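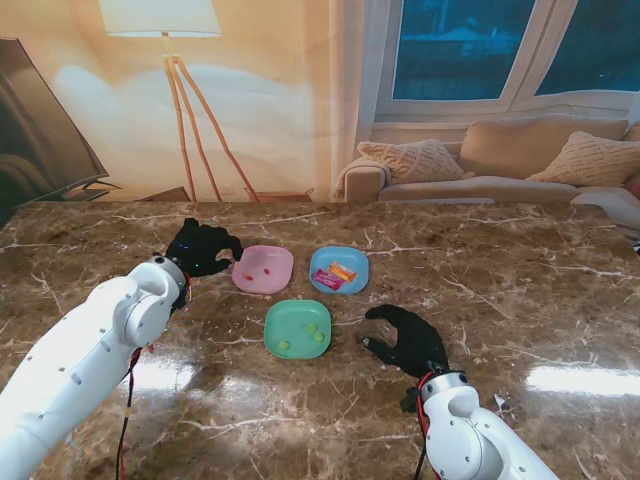 How does a robot pick up candy?

Robots are strong. But strong is easy! Gentle is hard. A candy bar is floppy and a little ball rolls away — so the robot has to be careful.

At our workshop in Balomham we're building one with two arms. Jannik does the wiring. Natalie writes the code. I mostly hold the flashlight and look for dropped screws.

Motors first. A motor turns, a finger bends. Same idea as the strings on a puppet, sort of.

Next, eyes. A camera takes lots of pictures and the computer hunts for colors and shapes. Pink plate? Green plate? It has to work out where each thing is, and how far away. Shiny tables make this trickier, becuase a bright reflection can look like a real thing.

Then the squeeze. Too hard — squashed candy. Too soft and it slips. So we practice. Roughly 165 tries so far, and Natalie writes down every one.

Want to try it? Put on thick winter gloves. Now move 3 small candies from one plate to another. No peeking, eyes shut! Pretty tough, right? Thats what a robot hand is up against.

Next time: wires, and why Jannik labels all of them.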